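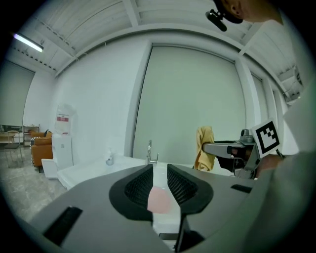
Drucken | Per E-Mail senden

Die Fähre nach Pandale

Frans Visser kam mit 12 Minuten Verspätung am Anleger an. Die Fähre lag noch da. Der Mann an der Kette sah auf seine Uhr und ließ ihn durch.

Die Überfahrt kostete 60 Kronen. Visser zahlte mit einem großen Schein und steckte das Wechselgeld ein, ohne nachzuzählen. Unter Deck roch es nach Diesel und Kaffee. Er setzte sich ans Fenster und las den Brief der Schwester noch einmal. Das Haus sei verkauft - an Leute aus Flakemau. Er solle den Schlüssel bringen.

"Sie sind der Sohn von Morin oben", sagte die Frau am Ausschank.

"Der Schwiegersohn."

Sie nickte und wischte weiter.

In Pandale regnete es. Er ging den Hang hinauf und schloss die Tür auf. In der Küche standen noch zwei Stühle. Er nahm den einen und trug ihn hinunter zum Hafen.

Diese Seite verwendet Cookies. Mehr erfahren | Einverstanden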